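Gemura Film Heritage Project
Progress report to the Stirkevitz Fund, second period

Prepared by Cheng-en Liu, project coordinator

1. Summary of the period

In this period we continued the restoration of the three feature films by the director Bernar and started the subtitles for the first of them. The scanning of the first film is complete. The second is more than half done, and for the third we are still waiting for one reel from the lender. The budget is on plan except for one line, explained in section 4.

2. Picture restoration

The first film was scanned from the original camera negative, with the exception of the wedding sequence, where the negative is lost and we had to use a later print. The difference in grain is visible if one knows where to look. Rüdiger Janssen, who is responsible for the grading, has proposed to leave the sequence slightly softer and not to sharpen it by software. I agree with him, and I ask the Fund to tell us if it has another opinion before the final grading in November.

In total 3,436 shots with damage were listed in the first two films. Of these, 312 need work by hand, mostly tears and deep scratches near the splices. The rest can be treated in the normal cleaning pass, which Ho-yin Shih then checks reel by reel at normal speed.

One question about the ending is still open. The script kept by the family has a last conversation at the train station, but no print that we know contains it. Critics have often written that this conversation was removed by the censor. After reading the production diary, we think it was possibly never filmed, as the station is not mentioned on any shooting day. We will not say this publicly until the diary has been read by a second person.

3. Sound and subtitles

The sound of the first film was transferred from the optical track. There is a strong hum in the second reel, and Nivaldo Xavier could reduce it but did not remove it completely, as the voices became thin. He prepared two versions and we chose the one with more hum and more voice.

The English subtitles are in second draft. The dialog uses many jokes in dialect, and the translator and Wai-kit Peng do not yet agree about how far these should be explained. A small test screening was held for 50 guests. Most of them laughed at the right places in the first half, less in the second. The list of comments is in the annex.

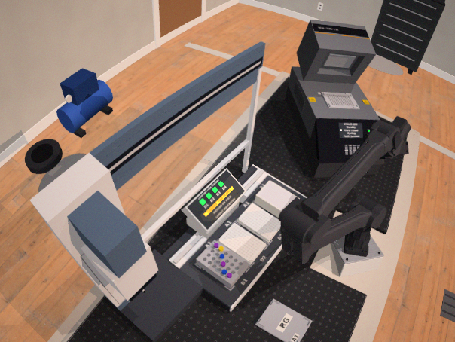
4. Budget

Spending follows the plan for salaries, scanning and storage. The line for transport is over by roughly 3,000, caused by the second journey of the negative, which could not travel together with the sound elements. We ask for permission to cover this from the line for printed materials, where the booklet became shorter than foreseen.

5. Next period

We plan to finish the scanning of the second film, complete the grading of the first and agree on the final subtitles. The Wu cinema has offered its large hall for the first public screening, but the date depends on the projector there, which is under repair. If the missing reel does not arrive, I will send a separate letter with a proposal for the third film.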